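News > Communities > Libraries and learning

Keeping the evening open: an interview with the head of Lendville's library service

When the head of the Lendville library service took up the post, the central branch closed at 6 in the evening. It now closes at 8, four evenings of the week, and the change has altered who comes through the door.

"We had been running a service for people who were free in the daytime," the head of service told Communities. "Shift workers and parents of school-age children were paying for it and could not use it."

The extended hours began in January as a trial. In the first season, 2779 visits were recorded after the old closing time, a figure which the head of service described as encouraging but incomplete.

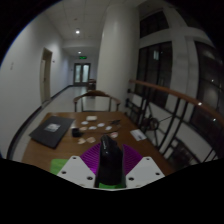
"A visit is a person walking in. It does not tell me whether they found what they wanted. I would sooner have a smaller number and know that."

Staffing was the harder question. The service declined to rely on overtime and instead redrew the rota, so that each member of staff works one late evening and starts later that day. Agreement took several months. "Some colleagues have long journeys home, and the last bus to Hoarau was a real obstacle. We moved the rota to fit the bus – the bus was not going to move for us."

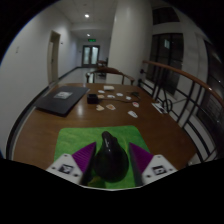
Asked about the lending stock, the head of service confirmed that large-print fiction and language courses would be expanded first. Evening borrowers ask for both, and the waiting lists are long. The reference collection will remain on the upper floor until the lift has been replaced.

A decision on opening the Istik branch late is expected once heating costs are known.

Comments

The later closing has made a great difference to me. Could the study room be booked by telephone?

What about Istik? We have been asking for years.

Large print, at last. Thank you.

Related items
Lift replacement at the central branch: notice to users
Mobile library: revised stops for Hoarau
Clendeo reading room reopens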